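Why I'm Still Making My Own Birthday Cards

My cousin's kid turned six in August and I mailed her a card with a pop-up whale in it. The whale did not pop up. It sort of leaned, like it had had a long day, and my cousin sent me a video of her daughter poking it with one finger and saying "come ON." I have watched that video more times than I want to admit.

So this is a post about making cards, which I've been doing for a couple of years now, badly at first and then a little less badly.

It started because I got annoyed at a drugstore. I was standing in the aisle holding a card that cost more than my lunch, and the inside said "Hope it's a good one!" and I thought, well, I could write that myself! I went home and folded a piece of printer paper in half and drew a cake on it. It was awful. My friend Kusum Garg still has it on her fridge, and every time I'm over there I try to take it down and she catches me.
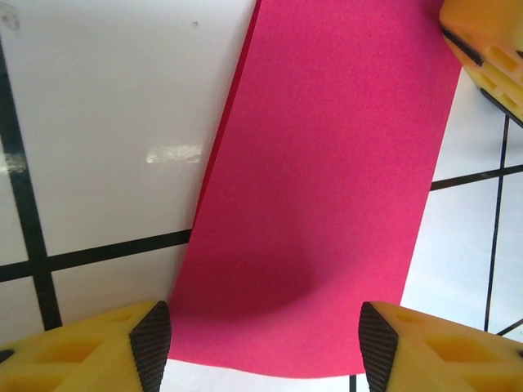 Anyway, I got better paper. If you want to try this, please skip the printer paper stage, it flops over the second you stand it on a shelf. You want cardstock, the kind sold for scrapbooking, and you want a bone folder, which looks like a tongue depressor and makes the crease nice and sharp. I used the back of a butter knife for ages. It works fine until you tear through the fold on the last card of the night (ask me how I know).

Glue is the other thing I have opinions about. I used a glue stick forever and everything peeled off in the mail. Then I switched to a Zirora glue pen I found at a yard sale with half the label gone, and I loved it, and I've never seen another one for sale anywhere. If you know where to get them, please leave a comment! For now I'm on plain white craft glue, put on with a toothpick, and you have to be really stingy with it or the paper buckles.

Pop-ups are their own kind of trouble. The basic one is easy: two cuts across the fold, push the strip through, stick your shape on the front of it. The mistake I made with the whale was making him too big. A heavy shape on a skinny strip will lean every time. I've since made him again at half the size and he stands right up. I mailed the new one to my cousin with a note that said "second try," and I'm waiting to hear.

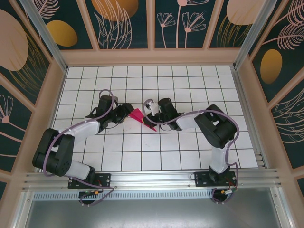
Last winter I decided to write down every card I sent, mostly so I'd stop giving my uncle the same fish two years in a row. By the end of the list I was at 63, and that includes thank-yous and one get-well card for a dog. Stamps are the part that hurts. I buy them in big batches now and pretend it was one purchase.

The messages are still harder for me than the folding. I'll spend a whole evening on a little paper lighthouse and then sit there at 11:30 at night with a pen, writing "Happy birthday" and then nothing. What helps is picking one thing that happened with that person during the year and just writing about that. My uncle got three sentences about the time we locked ourselves out of his car at the hardware store. He called me about it, and he never calls!

Next up is my sister's anniversary card. She asked for "something with birds," and I've cut out four so far and they all look like potatoes. I'm going to give them longer beaks and see if that does it.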